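Tourism and the Small Coastal Town
Notes for Unit 2: What visitors do once they arrive

Welcome back, everyone. Last time we talked about how people get to a place, and I promised we would move on to the part most of you signed up for, which is what they do when they get there. Please read these notes before the April walk, and bring them with you (folded in a pocket is fine, mine always are).

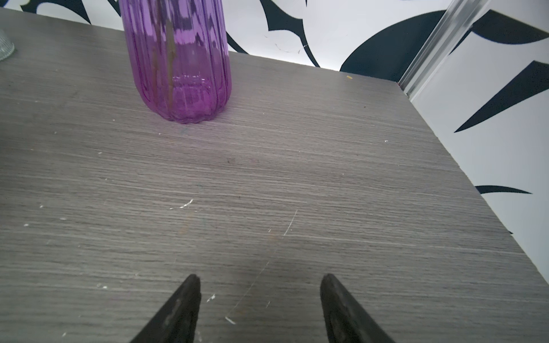 Notes by Bohdan Shevchuk
Course handout, Local Travel and Tourism

We will use the town of Pumine as our running case. It has 588 year-round residents, one main street, a ferry landing and a very nice stretch of shore path that goes out to the old Fludar light. It isn't famous, and that makes it a good place to study, as you can see all the moving parts without a crowd standing in front of them.

Key term: activity base. By this I mean everything a visitor can do within a day of where they are sleeping. A bakery counts. A bench with a view counts too, and I will argue with anyone who says it doesn't! When students draw up their first list they nearly always write down the museum, the boat trip and the guided hike, and then they stop. Keep going. Ask what a family does at four in the afternoon when it starts to rain.

Key term: length of stay. Most Pumine visitors come off the morning ferry and leave on the evening one. The town would dearly love them to stay the night, and the Thakur guesthouse has 16 beds that are full in July and very quiet in the spring.

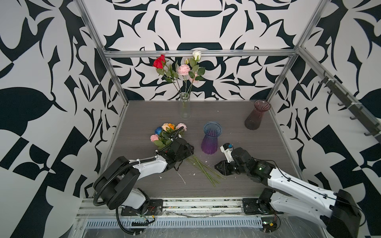
A day visitor buys lunch and maybe a postcard. An overnight visitor buys supper, breakfast, a second lunch and quite often a pair of socks, and that money gets spread over several businesses. When you read the case packet, try following one visitor's spending from door to door - it is slow work with a pencil, but it teaches you more than the summary table does.

Key term: shoulder season. These are the weeks on either side of the busy months. Birdwatchers, walkers and painters like them, and they tend to be patient with weather. Pumine has tried a spring walking week with groups of up to 25, led by local guides. We will look at how the route was chosen and why the first version was too long for the people who came.
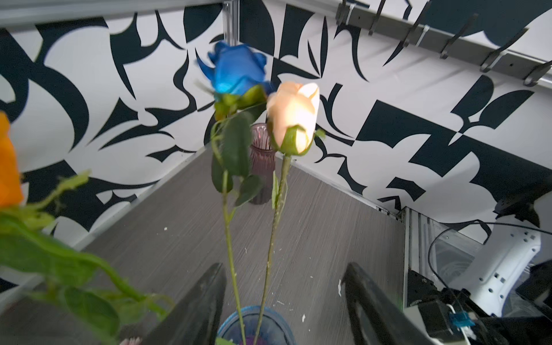
Photo: Zarkitex

For discussion in small groups:

Who in town gains from an extra overnight visitor, and who has more work without more pay?

Would you put up more signs along the shore path, or leave it as it is?

What would you offer a visitor who can't walk far?

Homework is one page, handwritten or typed, on a place you know well. List its activity base, choose one quiet month and suggest something that could be done with what is already there. No new buildings, please - I get a lot of cable cars.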